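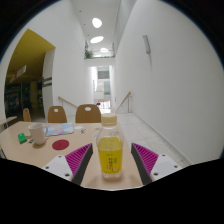
February is when I get the table out of hand, every single year, and this one's been no different. It started as one mug and a bit of post and by yesterday you couldn't have put a dinner plate down on it. So tonight I've been clearing it, in stages, with breaks (a lot of breaks). The white mug is still out because I keep using it, and the dark red round thing next to it that I use as a coaster never has the mug on it, ever, it just sits there looking available. Then there's the big colourful sheet, all light blue and pink, which I can't bring myself to fold because it'll crease, and the bottle with the yellow on it that I put down on my way in from the shop and haven't moved more than a foot since. The chairs I've done, at least. They had coats on all week.

Home Diary Allotment Recipes Letters About

Anyway, I've got a system this time. Soledad's system, really, she told me it over the phone on Sunday lunch duty years ago and I've only just tried it. You do paper first, then anything you drink out of, then whatever's left. She says if you begin with the bits and pieces you'll stand there holding a paper clip for an hour, and she has met me, so fair enough.

Paper took me until nearly eight. I found the Jaser guarantee for the kettle, which would have been handy in the autumn when the kettle went, and a letter from Wultovton about the boiler cover going up to 69 pounds. I'd have sworn I paid that. I went through the bank statements to check and I hadn't, so that's paid now, and I've written PAID on it in big letters and put it in the drawer with the others. I also found a seed list from last spring with half of it ticked. What was I ticking? Things I'd bought? Things that came up? It can't have been things that came up, there were far too many ticks. 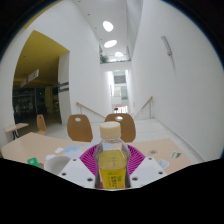 Renata Alarcón
Diary keeper and kitchen table correspondent

Second sitting, then, after a bowl of soup. Drinks. You'd think this would be the quick bit, and it was, apart from the bottle. It's one of those see-through ones with a cream screw cap, and the stuff in it is a lovely pale yellow, and I still don't know if I like it. Maximiliano says it tastes like the water from a tin of peaches. He drinks the water from a tin of peaches, mind you, so I don't know if he meant it kindly. I've decided I'm keeping the empty when it's done, it's a nice shape and would do for a few daffodils on the windowsill, or cuttings if the mint ever gets going again. That makes me the sort of person who has a bottle shelf. My mother had a bottle shelf! I used to be quite rude about it.

The papers are my real weakness, though. I'd done them once and there were still slips of white and bits of light blue lying about at the back, and the green thing by the cup hadn't budged either. I do this with every job, I get to the end and there's a little fringe of it left all the way round. Same with mowing.

Tadeo rang in the middle of it all (Benítez, not Painemal, I must start putting surnames in or I'll be lost when I read this back). He wants 40 chairs for the supper at the hall and has found 15. I said he could have my brown ones, and he was so pleased I didn't like to say I'd want them home the same night. He's also had a price from Gradano for hiring the lot, tables and cloths and all, and it came to 1,517 pounds. For a supper! We both went quiet. I told him to ask the other Tadeo, who knows the school people, and failing that we'll say bring a cushion and hope.

It's gone ten now. I've wiped the end of the table nearest the window and had a go at the ring by the corner with the Tessier polish, which smells of oranges and has made the ring shinier. I think I'll leave it. The big sheet has gone under the sofa cushions to stay flat, and I'm writing that down here in ink so that when I'm hunting for it in April I'll have half a chance.

Tomorrow: chairs to the hall if he comes for them before lunch, stamps, onions, ring Soledad back and tell her I got as far as the drinks.

Search this diary Go

Recent entries
The kettle, a sad history
Leeks, and what the wind did to them
Maximiliano mends the gate
Soup four nights running
A letter to the boiler people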